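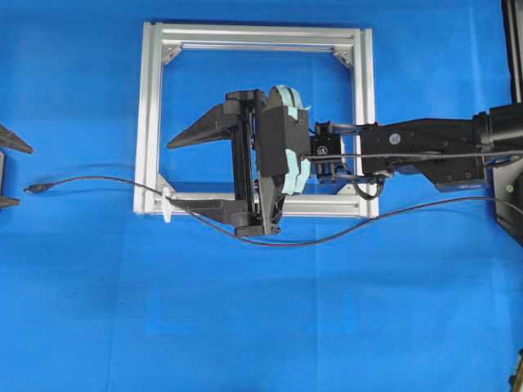

*Square aluminum frame on blue cloth, with brackets at the inside corners.*

**To:** Flindura Fund, small grants desk
**From:** Kimie Morikawa, Tirnby Newspaper Index
**Covering:** second half of the grant, up to the end of December

## Where we are

We have now indexed 601 issues of the *Tirnby Courier*, and 496 of those are also scanned and readable at the library. The gap between the two numbers is mostly bound volumes that won't open flat without a fight. Riku Oshima tried one in October and the spine won.

Our original plan said every issue would be scanned by now. I wrote that plan, and I would like to have a word with her.

The index itself is in better shape than the schedule. You can search it by surname, street, business and subject, and the subject headings have been cut back from the first draft, which had separate entries for "Drains," "Drains, complaints," and "Drains, letters regarding." Anyone who has read the *Courier* will understand how this happened. The drains now share a heading and seem to be getting along.

## What went wrong

Twenty-six issues are missing from the library's run. We had hoped the Stirkcombe branch would have them, and the branch did have a box labeled with the right years. It contained sheet music. We have asked for the loan of the Hirose family's private set, which is said to be complete, and have had a friendly reply that did not contain the word "yes."

The text recognition software continues to struggle with the wedding columns. One bride's bouquet of "freesias" was recorded as "frenzies," and the groom's uncle came through as a place name. We correct these by hand. It is slow, and it accounts for most of the extra hours in the budget sheet.

We also lost two weeks to the heating at the library. We worked in coats for the first week, then took the hint.
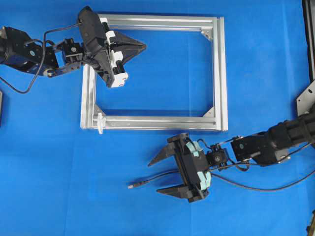
*Rectangular frame of slotted aluminum rails, laid flat.*

## Who is using it

More people than we expected, and for odder reasons. Family history is the main one, as promised in the application. After that comes house history, usually from people who have just bought a place and want to know about the extension. We have also had a reader tracing one goalkeeper's entire career through the match reports, which were not kind to him.

The Sunday afternoon help session is full most weeks. We teach people to search, and they teach us which of our spellings are wrong. One reader found her grandfather's shop under three different names, two of them ours.

## Money

Spending is within the total, though not quite in the shape you approved. Scanning came in under and proofreading came in over. We would like to move the unspent scanning money across to cover it, and a signed request is attached. Nothing has been spent on the launch event apart from the room deposit. The cake line is untouched and I am guarding it.

## What happens next

- Finish scanning the bound volumes, using the book cradle borrowed from Stirkcombe.
- Get an answer about the Hirose set. If it is no, we publish a list of the gaps and ask readers to check their attics.
- Proofread the last 10 years of wedding columns.
- Write the short user guide. Riku has a draft. It has a section called "If You Are Shouting at the Screen," which I have asked him to rename and which he has so far kept.

We are asking for the end date to be moved back by three months, with no extra money. I'd be glad to have a decision before the library sets its spring room bookings, as the chess club has its eye on our table.

Kimie Morikawa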